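At Odmont the new hires start in the kitchen. I spent a morning there with a black gripper in each hand, doing dishes very badly, and I've never been so tired by lunch! The firm trains its sorting arms on what people do, so the old packing crew now teaches - same pay, 2 breaks, far less lifting.

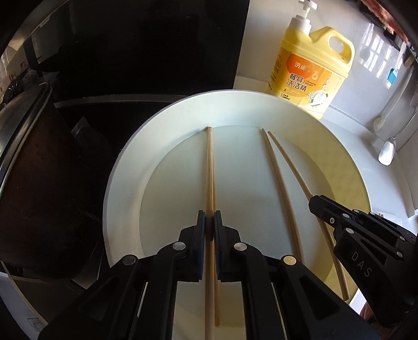

Chopsticks on a plate, an early exercise at Odmont.

You'd think a chopstick was easy. My first one rolled off and I said a word I won't print. The crew shifts them from plate to board to basin, 29 rounds before lunch, and the fast ones chat the whole time (I couldn't).

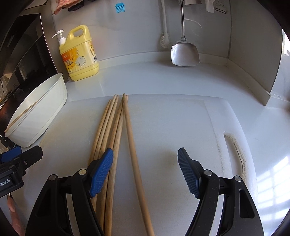 Yusuf misses the packing line, though, mostly the radio and the noise, and told me that teaching a machine your job feels fine until you go home and think about it. I thought about it too, on the bus, with my thumbs still aching.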